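**The Lau Winter** by Juwita Siregar
Paperback, $24. Also in hardcover while they last.

The jacket calls this "the last word on the end of the world." I've stocked enough flood novels, plague novels and dead-sun novels to be wary of that line, and I'd ask you to be wary too. What you get for your money is 782 pages about a river town called Wusbridge, where the power goes off in chapter one and stays off.

Our narrator is a ferry pilot with a bad knee and a lot of opinions. She wants to get her brother's letters upriver to Zesville before the ice closes. The publisher says it reads "in one breath." It took me most of July.
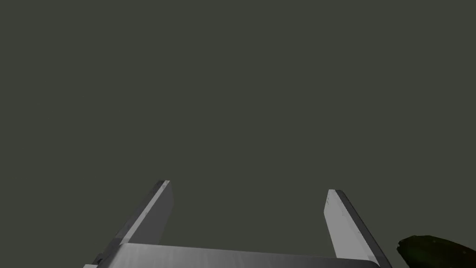 The first half is the good half. Siregar knows boats, or has talked to people who do, and the chapters on the water are cold and slow in a way I liked. The trading scenes at the lock are better still — a whole argument over a jar of salt that runs 10 pages and never drags.

Then the prophet shows up. Every one of these books seems to have a prophet, and this one talks just like the others. If you've read Vernon MacLeod's *Midberg* you can guess where he's headed by the time he takes his hat off.

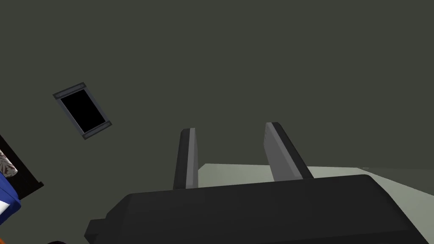 I'm also not sold on the missing quotation marks. Some readers find it haunting. I found myself going back up the page to see who was speaking, and twice I still couldn't tell.

**Details**

- Author: Juwita Siregar
- Map and chapter drawings: Qistina Tambunan
- Length: 782 pages
- Format: paperback, sewn binding
- Price: $24

The "book club edition" is the same text with a set of questions by Lucinda Oyelaran in the back. The questions are fine. I wouldn't pay extra for them.

Buy it if you want a long, chilly book with a real river in it and don't mind skimming the sermons. If the short chapters in MacLeod were what you liked, try the sample first. Returns are accepted on unread copies, and yes, we do look at the spine.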